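Two towns, one school board workshop and a lot of coffee

I finally made it to the open day at Tandton, the teacher training center up past Drirevthorpe, and I'm still sorting through my notes (and my parking receipt, twelve bucks, ouch). If you follow this blog you know I've been going on about the state's science standards review since last May, and this was my chance to hear from people who have to teach the stuff.

The morning was in the main hall. Itziar Sepúlveda gave the welcome and then went straight into the comment period on the draft standards. They got 2,491 public comments! I had guessed maybe a few hundred. A whole pile of them were form letters about evolution, copied and pasted with the same typo in the second line, but she said the ones from parents who wrote in their own words got read out loud at the drafting meetings. So write your own letter, people. 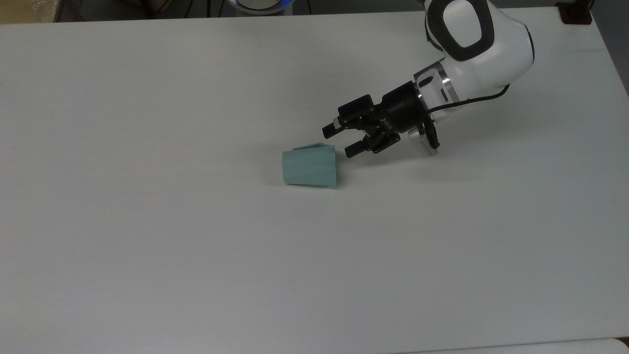 Arm and cup at Tandton, 19/02/2018

After that we split up. I went to Gerrit Maes's session on teaching climate data to eighth graders, mostly because the other choice was a budget talk. Gerrit has taught middle school forever and he talks fast. His kids take local rainfall records and graph them by hand before they ever see a national chart, and by the time they get to the big picture they already trust the numbers, having wrestled with them. A woman behind me asked what he does when a parent complains. He sends the parent the same worksheet. Two of them have filled it out and mailed it back!

Lunch was sandwiches in the hallway, where I got talking with Rocío Vallejo about textbook adoption over in the Vilela district. Their board wants a new clause that lets any resident, parent or no, file an objection to a biology text and get a hearing. She's on the review panel and figures it would eat up her whole spring. I wanted to hear more but they rang a bell at us (a real one, a hand bell) and back in we went.
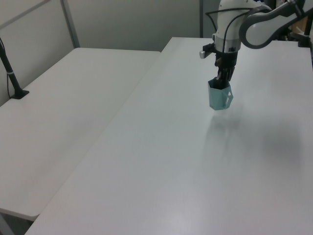
My own question for the afternoon panel was about substitute teachers, who never seem to come up in any of this. If a district is short on biology teachers and a sub with a history degree covers the evolution unit, what do the standards do for that kid? Pádraig Kinsella took it and said the draft has nothing on subs, which I appreciated hearing straight. His fix is a box of ready lessons that need hardly any background. You could do a decent half hour on fair tests with nothing more than a cup like the pale teal one in the robot's black gripper and a table to set it on: change one thing, keep the rest the same, write down what you get. I'd have liked that when I was subbing, believe me.

Fulgencio Aguirre closed with the money part. There's a small grant, 800 dollars per school, for lab supplies tied to the new standards, and the form is only two pages. Hardly any rural schools applied last time. I've already emailed our principal twice.

The next board hearing is in May and I plan to be there with a thermos. If anybody from the Drirevthorpe side wants to share a ride, leave a comment, my car seats four if you don't mind the dog blanket.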